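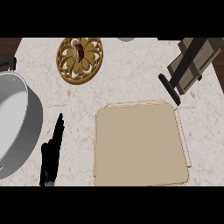 Reading time: 6 minutes

Unit 4 handout: House rules for two-armed kitchen tasks in simulation

Course notes by Kirsty Penrose, with additions from Gemechu Abdella's lab section

Welcome back! This is the unit I look forward to all term, when we stop talking about safe working space in the abstract and start writing rules that a program can check. Bring your notes from Unit 3 (reach and clearance), we lean on them all the way through.

Our simulated kitchen, Hornis, is the one you'll use for the next two assignments. The view at the top of this handout is a Hornis start view with one gripper standing on bare marble between the big gray pot and the beige board. Keep it open while you read. Nearly every rule below has something to grab onto in it.

4.1 What counts as a rule

A rule in this course has a subject, a limit and a check. "Be careful near the pot" has a subject and nothing else. "The gripper body stays at least one finger width from the pot wall unless the task names the pot" has all of it, and you can test it on every time step of a run.

Write rules in the present tense. Use "must" when a broken rule ends the run and "should" when it only costs points. Please don't mix the two in one sentence! Last April I graded a rule set with "must ideally" in it and I still don't know what the author wanted the arm to do.

4.2 Clearance

Rule 4-A. A gripper at rest must have open counter between itself and every object it isn't holding.

The start view passes as far as we can judge by eye: there is marble on the pot side and marble on the board side. By eye is fine for a first look. For a grade, you run the distance check, as a camera view flattens depth and two things that look well apart can be closer than you think.

Rule 4-B. Objects with a handle or foot sticking out are measured from the part that sticks out.

Look at the stand in the upper right. Its panel is well back, but the black foot reaches down toward the corner of the board and the gap there is narrow. If your planner measures from the center of the panel it'll happily drive the board straight into that foot. I love this example because almost every group makes this mistake once, and then never again.

4.3 Hidden edges

Rule 4-C. If an edge shows that the named object doesn't explain, the plan must treat it as a second object until the scene file says otherwise.

There's a thin white strip down the right side of the board. It may be another sheet or layer under the board, or it may belong to the board model. A person would lift a corner and peek. Your program has to ask the scene file, and if the scene file is silent, it plans for two layers. That means a slower slide, a wider grip check, and a stop if the board and the strip start moving by different amounts.

Slamet Sinaga asked in section whether this is overkill for a simulated counter where nothing can break. Good question, and my answer is that you're practicing the habit. The rule costs you a little time per run. Picking up two things when you planned for one costs you the whole task.

4.4 Small things on open surfaces

Rule 4-D. A round object lying on its side must be approached along its length or from straight above, never with a push from the side.

Rule 4-E. When the surface under an object has holes, the fingertips should stop above the surface and close from there.

Both of these come up at the golden trivet. The little cylinder on it is lying down, and the trivet is openwork, with cutouts where the counter shows through. A fingertip that goes looking for a flat surface may find a hole instead. Set your stopping height from the solid outer ring. Then close slowly and read the finger gap before you lift.

4.5 What the view doesn't show

Rule 4-F. The plan must list every arm, including any arm out of view.

Hornis runs have two arms. Only one of them is in our start view, so where's the other? The joint log knows, and your plan has to read it before the first move. Same goes for the gray rounded thing at the top edge of the counter. So little of it shows that you shouldn't name it. Enter it as "unknown, upper edge" and keep out of its area.

Rule 4-G. Missing information is written down as missing. Never fill in a guess to make the form look complete.

4.6 Logging

Each run gets a number and a start view. Save both before the arm moves. Run 284 is the worked sample in the course folder, and run 411 is the one with errors planted in it for you to find (have fun, a few of them are sneaky).

A log entry looks like this:

Run: 284
Task: move small cylinder from trivet to open counter
Arms listed: two, one in view
Unknowns: upper edge; possible layer under board
Rules checked: 4-A, 4-B, 4-D, 4-E, 4-F
Result: stopped by 4-B, replanned, finished

Notice that the stop is recorded. A stopped run with a clear reason earns full marks on the log. A finished run with an empty "unknowns" line doesn't.

4.7 Lab work

Work in pairs. Ozan Ağca has the sign-up sheet for the Demirtaş room, and Oğuzhan Ersoy is there from 4 p.m. if the simulator won't load.

a. Write two rules of your own for the pot. One should cover its rim and one its handle. Give each a subject, a limit and a check.
b. Run your rules against 411 and list which steps they stop.
c. Trade rule sets with another pair and try to break theirs within the wording. Be ruthless and friendly!
d. Rewrite whatever broke. Hand in the old and new wording side by side.

Upload everything by Sunday. Rule sets over 755 words go back unread, so trim.

Reading before Unit 5: the chapter on shared workspaces in the course pack, plus Gemechu's notes on handing objects from one arm to the other. Bring one rule from this unit that you think is wrong. 4-C usually gets the most complaints, and I'm happy to defend it.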